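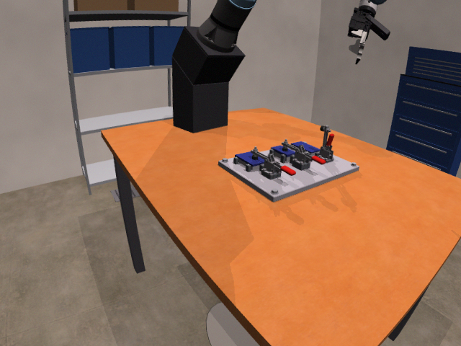 Brazo robótico negro sobre una mesa naranja. Imagen generada por ordenador.

Imprimir | Enviar por correo

Jukia prepara su aplicación de apuestas deportivas para enero

2020-12-01. Jukia publicará en enero la primera versión de su aplicación móvil de apuestas, para iOS y Android. El software es de Drivon, que ya gestiona los terminales de las 3 salas de la empresa.
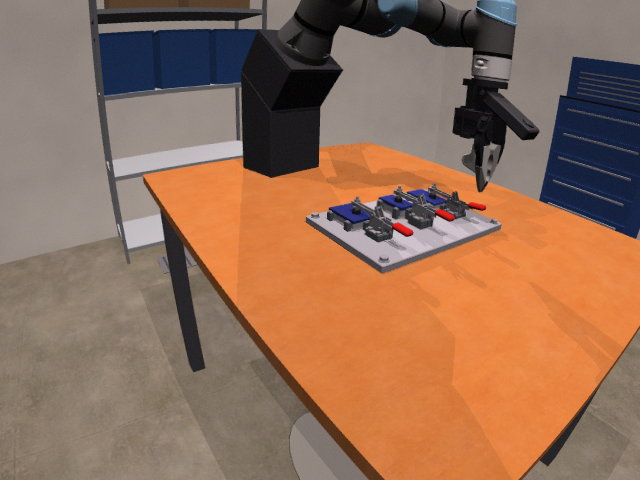
El brazo, negro y azul claro, extendido sobre la mesa. Simulación.

La verificación de identidad será presencial — mayores de 21 años — y el alta se completará en un máximo de 48 horas. El límite inicial por apuesta queda en 4000 euros. Las cuotas las suministrará Kneževič; las carreras de caballos no entran en esta versión.
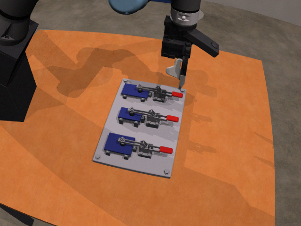 Pinza sobre una placa base gris con tres bridas de palanca. Simulación.

Gruma, el otro operador con licencia, mantiene su versión web sin cambios.

Noticias relacionadas
Gruma amplía el horario de caja
Drivon actualiza sus terminales de sala

Contacto | © Todos los derechos reservados | Volver arriba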